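Feltova Community Pantry
Progress report to the Ruddock Fund
Prepared by Branwen Price, Program Coordinator
19 July 2022

1. Purpose of this report

This report covers the second stage of the grant for dry goods packing at the Feltova pantry. It sets out work completed since April, the current arrangement of the packing desk, spending against the approved budget and the matters on which we seek the Fund's advice. The first report, submitted by Caradog Llewellyn, dealt with the lease and the purchase of shelving and is not repeated.

2. Packing desk

The grant provided for one packing position to be set up and tried before any others were purchased. A light wood-topped desk is in use, with a dark grey mat over much of the working surface. Loose goods are placed in a white bowl towards the left and the shopping bag stands open at the right, so that items travel in one direction. An adjustable desk lamp is kept at the back left corner. Tape and small packages are stored along the back edge.

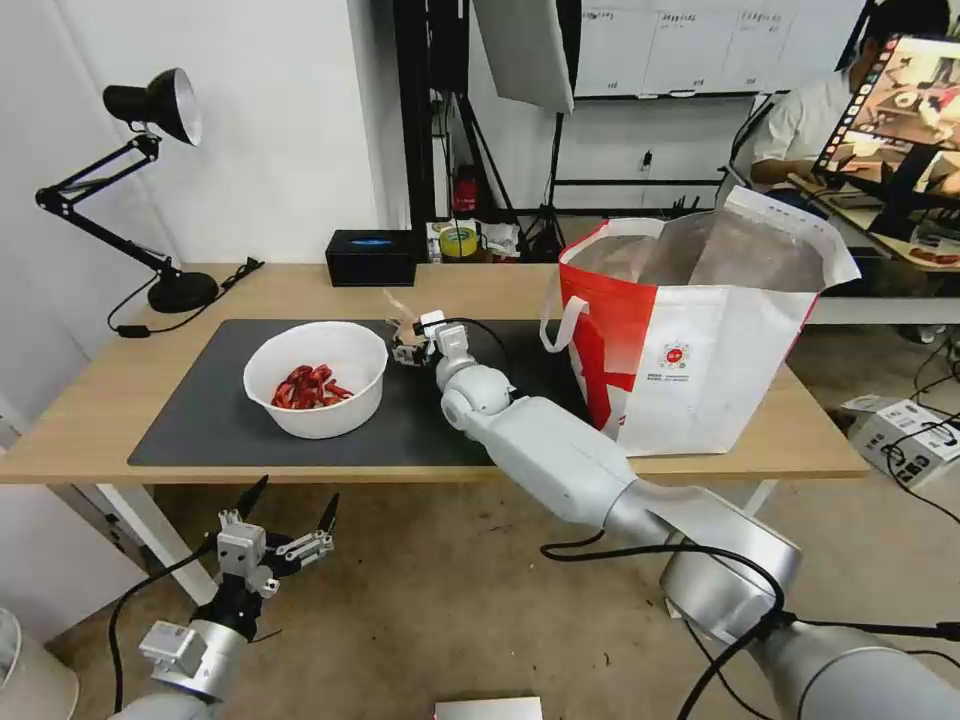

Rhiannon Llewellyn reviewed the layout with the packing team in April. The team asked that the mat be retained, as the earlier bare surface was noisy and marked easily. They also asked for a larger bowl. This request has been deferred until the next order with Gokik, our supplier of kitchen goods.

3. Dried goods

Dried chili peppers were chosen as the first product in the trial. They are light, they keep well and they are regularly requested by the households we serve. They are also awkward to portion, and the program wished to settle its method on a difficult product before moving to lentils and rice. Milagros Estrella has written a one-page instruction for the desk, covering hand washing, the order of packing and the handling of broken pieces.

Shopping bags are lined before filling, with the top of the liner folded outward over the rim. The instruction was amended on this point after packers found that liners slipped down when the first items went in.

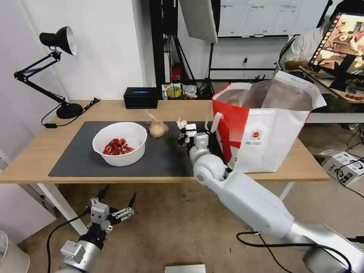 Small items that are already bagged are packed after heavier goods. Packers are asked to close each small bag with a twist at the top and to avoid tape, which recipients have told us is difficult to remove. Tape is reserved for labels and for repairs to outer cartons.

A total of 21 households have agreed to comment on the contents and condition of their bags. Ehab Abou Zeid is collecting their responses by telephone, and a summary will be attached to the final report.

4. Room and storage

The packing desk shares its room with other work. A second desk with a computer monitor is in the same room, and a whiteboard on the wall is used for printed sheets. Space for finished bags remains limited. We have asked the building's owner, Feton, for use of the adjoining storeroom and await a written reply. 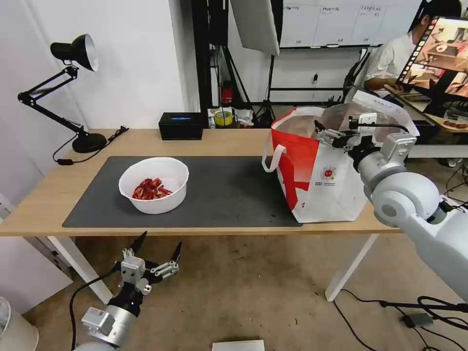

Packing desk with dried chili peppers and open shopping bag, Feltova pantry.

5. Budget

Spending on furniture and lighting is within the approved amount. Spending on bags and liners is slightly above it, owing to a price increase after the budget was set. We request approval to transfer the unspent portion of the lighting line to cover the difference. No additional funds are sought.

6. Matters outstanding

Two items remain open from the first report. The food safety certificate has been renewed and a copy will be forwarded when received. The revised volunteer roster is in draft and is with Ms. Estrella for comment.

Subject to the Fund's approval of the transfer, packing of lentils and rice will begin at the same desk, using the same instruction. The final report will be submitted within five weeks of the close of the trial.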